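Unit 3: Sampling error in household surveys

Read before the July section. The sample frame is the Flallside register — 281 addresses, one per household.
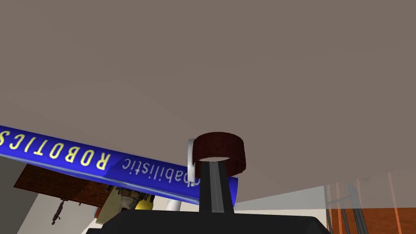 *Notes by Dionysis Gkikas*

Under simple random sampling, each address has the same chance of selection. For a sample of size n = 40, apply the finite population correction:

`fpc = sqrt((N - n) / (N - 1))` 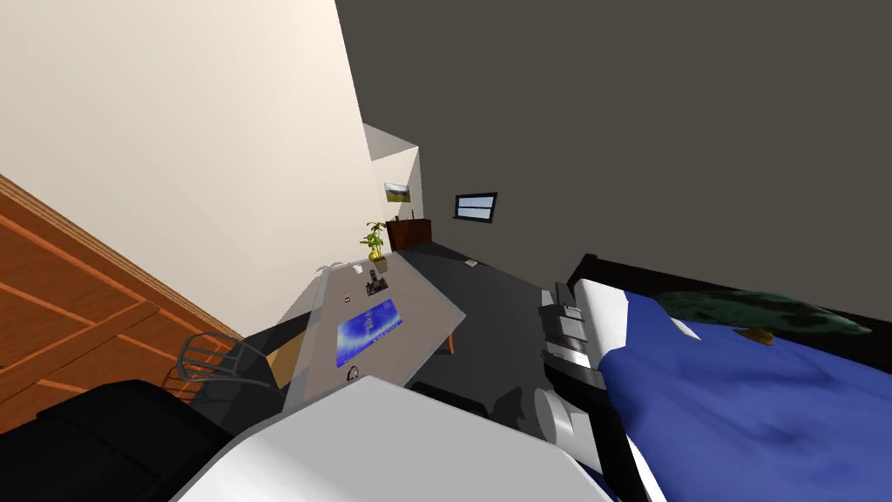
Multiply the standard error by this factor. Omit it when n/N is under 0.05.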